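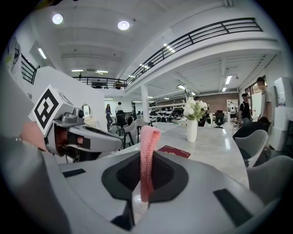 Pink rib knit, folded over at the top.

I've been fixing secondhand sweaters for a few years and people keep asking me the same things, so I'm putting it all in one thread. Mostly cuffs and hems, a bit on washing, a bit on what to leave at the thrift store.

Cuffs go first. On almost every sweater I buy, the body is fine and the cuffs are shot. They get wet when you wash dishes, they rub on desks, people pull them over their hands. If the cuffs and elbows are bad and nothing else is, buy the sweater.

Check the neck before the cuffs. A stretched neck is more work than it looks and I usually charge myself a whole weekend for it. Cuffs are one evening each if you don't watch anything good.

What ribbing is, for people who don't knit: columns of knit stitches next to columns of purl stitches. The purl columns sink back and the knit columns stand up, and the whole thing pulls in sideways. Stretch it and it comes back. Plain stockinette doesn't do that, it just rolls at the edge.

1x1 rib is one knit, one purl. 2x2 is two and two. Most store-bought sweaters have one or the other at the wrist. 2x2 looks chunkier. I think 2x2 grips better on thick wool, and my mother thinks I'm wrong about that.

If you're making a new cuff, use needles two sizes smaller than what you'd use for the body. I ignored this for my first three sweaters. All three had cuffs like lampshades.

Fiber matters more than stitch. Wool rib bounces back after a wash. Cotton rib mostly doesn't. A cotton cuff that has gone wide will go tight in the dryer and be wide again by lunch. You can run thin elastic thread through the inside, which works OK and feels a little strange on the wrist.

Acrylic is fine until you iron it. Don't iron it. Steam from too close will flatten the rib for good and there is no bringing it back. I did this to a sweater I'd owned for a week.

Taking the old cuff off. Find the last row of plain stitches above the rib. Put a thin needle through every stitch on that row, all the way around. Then snip one stitch below the needle and pull the yarn out across the row. The cuff comes off in one piece.

It will feel terrible the first time. Go slowly, good light, no cat in the room.

Before you snip, look at which way the sleeve was knitted. If it was made from the cuff up, your new cuff will run the opposite way and the ribs will sit half a stitch off from the old ones. In plain knitting you can't see it. In anything with a pattern that carries into the cuff, you can.

If the sleeve is sewn flat and seamed, open the seam for the bottom few inches first. Cheap sweaters often have the seam run on a serger, and the fabric may be cut right through the stitches at the edge. Those ones I don't recuff by hand anymore. I sew on a piece of ready-made rib.

Ready-made rib is sold by the yard, either flat or as a tube. People who sew sweatshirts use it. For a cuff you cut it shorter than the sleeve opening and stretch it to fit while you sew. I cut mine at three quarters of the opening. Fold it in half the long way so you get a clean edge.

Use a stretch stitch or a narrow zigzag. A straight stitch will pop the first time you push your sleeve up. If you sew by hand, backstitch, and keep it loose.

Matching color. You won't match it. Dye lots change, and your sweater has been through the wash fifty times. Go clearly lighter, clearly darker, or some other color altogether. Almost-the-same looks like a stain from across a room.

My favorite so far is a charcoal cardigan with pink cuffs and a pink button band. I get more comments on that than on anything I've made from scratch.

Yarn I use most: a sport weight wool called Korine. It's not fancy. It comes in a lot of grays and it has enough twist that it doesn't pill in the first month. The reds bleed, so wash a scrap before you put it on anything pale.

For counting, go by the stitches you caught on the needle. Then decrease on the first round if the sleeve is much wider than your wrist. I had a men's extra large with 53 stitches on one sleeve and one fewer on the other. Factory sweater. It had been like that its whole life.

For 2x2 you need a multiple of four, so 53 had to lose one anyway.

Hems are the same job, only longer. The big cardigan had 300 stitches around the bottom and I would not do that again in winter light with black yarn. If the hem is only wavy and not worn, try washing and pinning it first. That fixes half of them.

How I wash: cool water, a little wool soap, 30 minutes in the sink, no scrubbing. Roll it in a towel and stand on the towel. Then flat on a rack. While it's damp, push the ribs together with your fingers so they dry closed. Don't pin ribbing open unless you want it open.

Hanging a wet sweater is how you get a dress.

Binding off is where most new cuffs fail. A normal bind-off in rib is tight and you won't get your hand through. Use a stretchy one. There are several and they all have long names. I use the sewn tubular one because it looks like the edge on a store sweater. It takes forever. Leave a tail three times the length of the edge, then add some.

I learned that one from Knut Sperling, who taught the Monday night class at the Zullton library before it moved to the church hall. He made everybody rip out and do it again until the edge would go over a soup can. I still use the soup can.

Tools. Circular needles with a thin cable, a blunt yarn needle, small scissors that are actually sharp, and a crochet hook for dropped stitches. That's it. I have my scissors done at Grindura, the sharpening stall at the Zullton market. You could also just buy new ones every couple of years.

A crochet hook is also how you fix a ladder in ribbing. Work the knit columns from the front and the purl columns from the back, one column at a time. If you do it all from one side you'll get a smooth stripe down your rib and it will bother you.

On elbows, quickly, since they came up last time. If the fabric is thin and not yet a hole, go over the stitches with matching yarn, following the same path. If it's a hole, knit a patch. If it's a hole the size of a grapefruit, the sweater is telling you about the rest of the sweater – hold it up to a window before you put in the hours.

What I leave in the store: anything with moth holes in more than one place, anything felted, anything where the rib is sewn on and the body is cut-and-sewn jersey thinner than a T-shirt. Also anything that smells like a basement. I've had bad luck getting that out.

If you do bring wool home, put it in a bag in the freezer for a few days before it goes near your other wool. I skipped that once in November and spent the rest of the winter checking drawers.

Saving the old yarn. If you unravel a cuff from a decent sweater, the yarn will be kinked. Wind it around a chair back, tie it in four places, soak it, hang it up. It straightens well enough for darning. Label it. I have a shoebox of brown wool and no idea what any of it belongs to.

Cost, since people ask. A pair of cuffs takes less than one ball. The sweater is whatever your thrift store charges. Mine come from Pyo, on the corner by the bus station, where knits are on the back rail and nobody sorts them by size.

Time is the real cost. I don't do this for other people for money and I'm not taking sweaters in the mail. Please stop asking, I say this with love.

Cyrill Oberholzer asked under the last thread whether you can lengthen a sleeve this way. Yes. Take off the cuff, knit as many rounds plain as you need, then knit the cuff. The new part will be a slightly different color, so put a stripe at the join and make it look like a plan.

Going shorter is even easier. Pick up the stitches higher on the sleeve, cut below, knit the cuff down from there. Try it on with your arm bent. Sleeves ride up more than you think and I have one sweater that is now officially for people with short arms.

Next one will probably be button bands. I have a green cardigan here with 1x1 bands that flare out at the bottom and I haven't figured out yet if it's the band or the hem. If you've fixed one of those, tell me what you did about the bottom buttonhole.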